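Family Child Care Provider Retention Study
Interim progress report to the Bandby Fund
Reporting period: second half of grant year one
Prepared by İlker Taşdemir, principal investigator, with Ozan Ekinci, data manager

1. Status

The study follows licensed home-based child care providers in the Rekley and Jemal service areas over two years. It asks which working conditions predict that a provider will close, give up the license, or reduce the number of children served. Recruitment is complete. The baseline survey is complete. The first follow-up survey is open and will stay open through October. Spending is within the approved budget, with one line-item change described in section 5.

2. Recruitment and baseline

The target sample was 200 providers. All 200 places were filled, although the Jemal area took longer than planned. The licensing list for Jemal included providers who had stopped operating but had not returned their licenses. These were removed after phone screening and replaced from the reserve list in the order drawn.

The baseline survey covers hours of operation, enrollment by age group, income from fees and subsidy, paid and unpaid help, health coverage, and plans for the next year. Most respondents completed it by phone in the evening. The online version was used less than expected, and several providers who started online asked to finish by phone. The follow-up schedule now offers phone first.

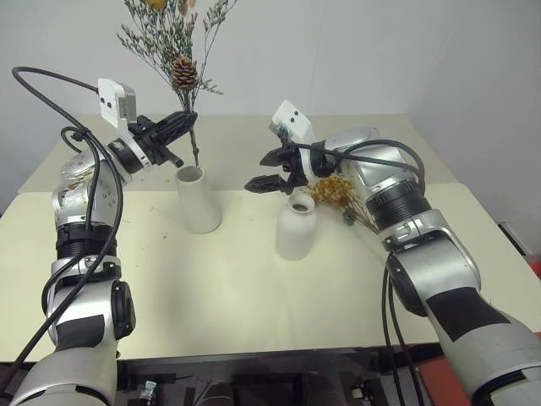
Item nonresponse was low except on household income and on unpaid help from relatives. The second item caused confusion. Some providers counted a spouse who prepares lunch, and others did not. The follow-up wording now lists the tasks that count as help and asks about each separately. Because of this change, baseline and follow-up answers on that item can't be compared directly. We will report them side by side and will not use them in the main model.

3. Linked records

Subsidy payment records for Rekley have been received and matched to the survey file. Matching was done on license number first, then on name and street address. Six records could not be matched on either pass and are being reviewed by hand. Two of these appear to be transfers of a license between members of the same household.

Records for Jemal have not been received. The data use agreement was signed, but the agency has since changed the system that holds payment histories, and the export has to be rebuilt. The agency has given us a test file with the correct field names. We have written the import script against that file so that work can begin once the full extract arrives.

The linked file is held on the Pilent server under the access rules in our original application. Only the data manager holds the key that connects study numbers to license numbers.

4. Early observations

The figures are not ready for release and no model has been run. From the open-ended answers at baseline, three subjects come up often enough to mention: late subsidy payments, the cost of liability insurance, and the difficulty of finding a substitute for medical appointments. The last was not in the original survey plan. We have added a short block on substitute care to the follow-up, which lengthens the interview slightly.

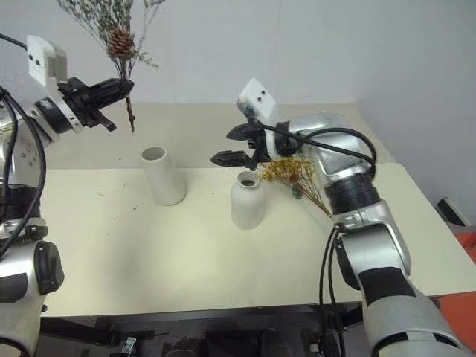
Coding of the open-ended answers is done by two readers working separately. Disagreements are settled in a weekly meeting and the codebook is updated the same day. The main source of disagreement so far is the line between payment amount and payment timing, as many answers complain about both in one sentence. The current rule is to assign both codes.

5. Budget

We request approval to move $1000 from the travel line to participant payments. Phone interviewing has reduced travel, and the added survey block justifies a small increase in the payment for the final wave. No other changes are requested. Staff time is being charged as planned.

6. Work planned for next period

Close the first follow-up and produce a response table by service area.
Receive and match the Jemal payment records.
Finish hand review of the unmatched Rekley records.
Freeze the codebook and recode baseline answers that were coded under earlier versions.
Send the analysis plan to the Fund for comment before any model is run.

If the Jemal extract is not in hand when the follow-up closes, we will run the payment analysis on Rekley alone and add Jemal in the final report. Questions on the data files should go to Ozan Ekinci. Questions on the budget request should go to İlker Taşdemir.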